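Inside the Box: What an Opened Desktop Computer Teaches About Layout, Repair and Reuse

By Macarena Calvo
30/07/2001
Comments (3) | Shared 164 times

3. The layout of the opened case
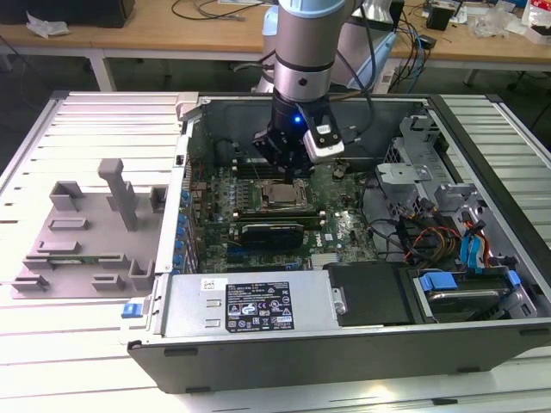 Anyone who has spent a wet afternoon sorting old office machines will know how much can be learned before a single screw is turned. In the Kukville survey we opened 1,942 desktop computers, and I still looked forward to the moment when each side panel came away! The outside of these machines says very little. The inside tells you how the maker expected the owner to behave: whether they thought anyone would add memory, swap a card, or ever open the lid at all.

Figure 1. Desktop computer case opened and laid on its side on a slatted metal worktable. The processor socket is mounted on a green motherboard between two banks of memory slots, with the power supply in the foreground and the expansion-slot brackets along the left.

We laid every case flat on its side before recording it, following the practice of the Jamelitz workshop. Working downwards onto the board is far kinder to the wrists, and small screws stay where they fall (mostly). It also makes the plan of the board easy to read, almost like a street map. The socket is the town square. Power parts crowd close to it, memory stands in rows nearby, and the expansion slots run out towards the back panel where the cables come in.

Memory placed on both sides of the socket, as in Figure 1, was a real pleasure to come across. In most of the household machines we handled there was only one bank, pushed to whichever side had room. Two banks take up a good deal of board, and the maker has to give up space elsewhere to fit them. Our sorters at Ruddock took to calling these boards "double-deckers", and the name stuck in the notes long after we had agreed on a more sober one.

Colour deserves more attention than it has had. The case in Figure 1 has blue retaining clips on its slot brackets and a bright blue latch at the corner, against metal that is otherwise silver or grey. We think colour of this sort is a wonderfully simple aid to the person doing the work. When we asked new sorters at Judurska to point to the parts they would touch first, they went for the coloured ones almost every time, with no manual on the bench. Plain metal clips of the same general shape were often missed.

Some 4,000 loose parts were bagged and labelled over the course of July, and these are treated in Section 4. Expansion cards made up the largest share, followed by memory modules. Power supplies were kept whole and stored separately, and none were opened for this study.

One difficulty remains with the recording sheet, which allowed a single line for "board layout".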